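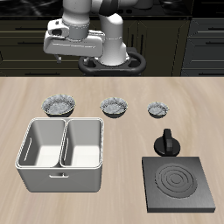
Basement humidity, one summer in

The basement of the house in Vesow is a poured concrete box with a drain in the middle and one window that does not open. Relative humidity was above 70 percent from the end of spring until well into fall the first year I lived here, and two cardboard boxes of books grew a gray bloom on the side facing the wall. I moved the books upstairs and bought a dehumidifier. These are notes on how it has been set up and what it costs to run. They may be of use to anyone with the same model or the same kind of basement.

The unit is a Durkidix, the larger of the two sizes. It is a plain compressor type: a fan pulls air over a cold coil, water condenses and drips into a bucket, and the dried air passes over the hot coil on its way out. All of the electricity it uses ends up in the room as heat, plus the heat released by the water as it condenses. The basement runs a few degrees warmer with it on. In summer that is mildly annoying. It also lowers the relative humidity a little by itself, so the percentage on the display overstates how much water has been removed. Dew point is the better number to watch.

Setpoint

The setpoint is 60 percent. I started lower, at 50, and the compressor almost never stopped. Mold needs the surface of the wall to be damp, and the surface is colder than the air in the middle of the room, so the reading at the wall is always higher than the reading at the machine. I taped a sensor to the north wall for two weeks to see by how much. With the machine reading 60, the wall sensor stayed in the high sixties and passed 70 only after heavy rain. I have seen no new growth at that level. A basement with worse drainage or finished walls would need something lower.

The built-in humidistat has wide hysteresis. It starts the compressor at three points above the setpoint and stops it at three points below. This is not documented in the manual, but it is consistent. The sensor itself sits inside the air intake, and when the fan is off it reads the air trapped in the housing. In the default mode the fan keeps running between compressor cycles to sample the room. There is a mode that shuts the fan off, and I do not recommend it. The unit would sit idle for a long time while the far side of the room climbed.

Measurement

I wanted the actual consumption and not the number on the label. The unit is plugged into a Sonen plug-in meter, which logs energy and stores a total per month. The meter shows 430 watts with compressor and fan both running. Fan alone is low enough that I have left it out of the arithmetic below.

To check the Sonen, I used the house meter, which has an LED that flashes 1,000 times per kilowatt-hour. One flash is one watt-hour. With everything else in the house switched off at the panel, a 430 watt load should flash every 8.37 seconds. I timed twenty intervals with a stopwatch and averaged them. The result agreed with the plug-in meter to within one percent, and that is as good as my thumb. If you try this, remember that a refrigerator on its own breaker counts as "everything else." I forgot it the first time and got a number that made no sense until the kitchen light bulb, so to speak, came on.

Result for July: 259 kWh. Divided by 0.43, that is 602 hours of compressor time out of 744 hours in the month, a duty cycle of 81 percent. I had expected half that. July was wet, and it is the worst month, but a machine running 81 percent of the time has little left in reserve.

Where the water was coming from

A high duty cycle means that either the machine is small or the room keeps getting wetter. I went looking for sources before thinking about a second unit.

The dryer vent was the first. The flexible duct had slipped partway off the collar behind the dryer and some of each load was being exhausted into the room. I replaced the flexible section with rigid duct and foil tape. Do not use screws that stick into the airstream, as they collect lint.

The second was the door at the top of the stairs. It had no sweep and a gap I could put two fingers in. When the kitchen windows are open, humid outside air goes straight down the stairs. A brush sweep took ten minutes to fit.

The third was the slab. I taped a square of clear plastic sheet to the floor on all four sides and left it for two days. There was condensation on the underside, meaning moisture is coming up through the concrete. The same test on the walls was dry. There is no cheap fix for a slab with no vapor barrier under it. I have looked at sealers and the claims made for them are hard to compare. For now the storage shelves stand on feet so that air can pass under them, and nothing in cardboard goes on the floor.

Drainage

The bucket filled in under a day, and when it is full the unit shuts off. Any weekend away meant the basement got a free run. The unit has a threaded outlet at the back for a garden hose. Mine now goes to the floor drain with a steady downward slope and no loops. The thread on the outlet is plastic and easy to cross. Turn the fitting backward until it drops into place, then forward, and stop at hand tight. A new rubber washer cured the one slow leak.

The floor drain has a trap, and the trap needs water in it or it lets sewer gas in. The dehumidifier keeps it full in summer. In winter I pour in a pitcher of water when I remember, with a spoonful of mineral oil on top to slow the evaporation.

Maintenance

The filter is a plastic mesh that slides out at the back. Rinse, shake, dry, replace. In a basement with a dryer it clogs quickly. I do it on the first of the month when I write down the meter total. The coil fins behind it can be cleaned with a soft brush, always in the direction of the fins.

Ice on the cold coil appeared twice in late spring, when the basement was still cool. The defrost cycle handled it, but the unit is doing very little useful work at that temperature, and I will start it later next year.

Still open: a full month of readings with the dryer duct and door sweep both done, in weather comparable to July. I also want to move the wall sensor to the corner behind the water heater, where the paint is starting to lift.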